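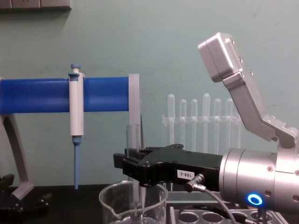
Recipe testers wanted for a cookbook of home cooking

Molley is looking for home cooks to test recipes for a book on everyday vegetable and egg dishes. The author is Heloísa Guimarães, who wrote the food column in the Aguiar newsletter and has cooked most of these dishes for her own family for years. The editor is Paavo Keskinen. Testing starts in July and runs until the last recipe has been cooked by at least two people outside our office.

We need 40 testers. You do not have to be a trained cook, and we would like most of you not to be. The book is meant for people who cook dinner after work in an ordinary kitchen.

What you will do

Each tester gets a packet of six recipes. You choose the order. Cook each one once exactly as written, even if you think you know better, and fill out the form while you still remember what happened. If a dish fails, please don't fix it and report it as a success. We want to know at which step it went wrong and what you had in the pan at that point.

If you have time, cook it a second time with any changes you like and tell us about those separately.

The form asks for the size of your pans, whether your stove is gas, electric or induction, how long each step took, how many people the dish fed, and anything you could not find at the store. There is a space at the end for general remarks. Short answers are fine.

What is in the packets

The recipes cover soups, gratins, baked eggs, stuffed vegetables, braised greens, savory puddings and a small number of plain cakes. A few need a food mill. None need a stand mixer. Most of the vegetables are easy to get in summer, but one packet uses salsify and celery root, so tell us if you have a good produce market nearby and would take that one.

There is no meat in the book. Butter, cream, cheese and eggs turn up often, and we do not have a vegan packet. Two packets are free of nuts. We cannot promise a packet without wheat.

Who can apply

You should be 18 or older, live in the United States, and have a working oven with an oven thermometer. If you don't own a thermometer, we will mail you one. You need a kitchen scale that reads in grams, and a set of US measuring cups, as all recipes are given both ways and we want both checked.

We are short of people who cook at high altitude, people with small apartment ovens, and people who cook for one. Please mention it if that is you.

Pay and costs

We refund groceries up to the limit printed on each recipe. Keep your receipts. On top of that, testers are paid a flat fee when all six forms are in. The amount is listed in the tester agreement, which you will see before you commit to anything. Every tester is named in the book unless they ask to be left out, and gets one copy.

Please do not post the recipes or share them outside your household before the book comes out.

How to apply

Write to Paavo Keskinen through the contact page, with "Recipe testing" as the subject. In no more than 500 words, tell us what you cooked last week, what kind of stove you have, and any foods you don't eat. No photos or resume needed.

We answer everyone, usually within two weeks.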